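## 3. Importing your books and reviews

Himino can bring in the reading list and reviews you already keep somewhere else. Set aside a few minutes for a small library. A file with more than 200 books is handled in the background, and you can keep using the app while it runs.

**Before you start:** export your list from your old service as a CSV file. Do not open and re-save it in a spreadsheet program. Some of them drop the leading zeros from ISBNs, and the books then fail to match.

1. Open **Library > Import** and select **Choose file**.
2. Pick the source from the list. If yours is not there, pick **Generic CSV**.
3. Check the column preview. Title and author are required. Rating, date finished and review text are optional.
4. Set **Default visibility** to *Private* or *Public*.
5. Select **Start import**.

> **Caution:** Public reviews are posted to your followers' feeds as soon as the import ends. If you are not sure, choose *Private* – you can change single reviews later.

When the import finishes, unmatched titles are moved to a shelf called **Needs review**. Most of these are self-published books or older editions with no ISBN.

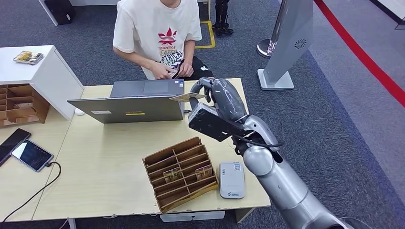
To fix an unmatched title, open it and select **Find edition**. Search by author first, then narrow by publisher. Small presses such as Halalgate are often listed under a parent company, so leave the publisher field blank if nothing comes up.

6. Select the right edition and then **Link**. Your rating and review text move over with it.
7. If there is no edition, select **Add manually** and fill in the title, author and page count.

**Note:** Half-star ratings are kept. Ratings on a ten-point scale are divided by 2.

### 3.1 Marking how you got a book

Each review has a **Source** field: *Bought*, *Borrowed*, *Won* or *Review copy*. Imported reviews are left blank. If you choose *Review copy*, a short disclosure line is added under the review and cannot be hidden.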